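Pirdale Frosted Window Film, one year in
Reviewed by Noemí Sandoval, September 2026

I bought the Pirdale film for a first-floor bathroom and a hall window that both face the neighbor's driveway. One roll covered the two windows with a strip left over. It is the static kind, so there is no glue, and it comes off if you change your mind.

Putting it up took most of an afternoon. Wash the glass twice, spray it with water and a drop of dish soap, peel the backing, and slide the sheet into place. The squeegee in the box is too soft. I used an old one from the garage and got a much flatter finish. Cut the film a hair smaller than the glass or the corners will curl.

Privacy is good in the daytime. At night with the light on, a person standing close to the glass shows up as a shape, so I kept the blind in the bathroom. The room lost very little light.

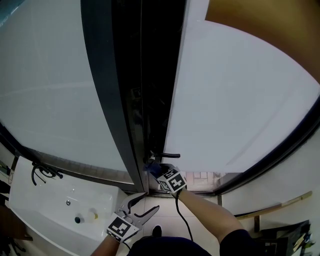
Frosted panes on a casement window, with the sash open a little.

Cleaning is easy with a damp cloth. Don't use anything with ammonia. The instructions say so in small print on the back of the sleeve, and I missed it the first time and left a cloudy patch near the bottom.

Heat was my main worry. The hall window gets full sun, and in July one edge lifted. I sprayed behind it, pressed it down, and it has stayed put. The bathroom sheet has not moved.

My sister Pierina Parisi has the Tannous film in her kitchen. It is thicker and hides more at night, but it was harder to trim and she tore one sheet.

I would buy the Pirdale again for a bathroom. For a sunny window I would pay more for a film with adhesive.

Rating: 4 out of 5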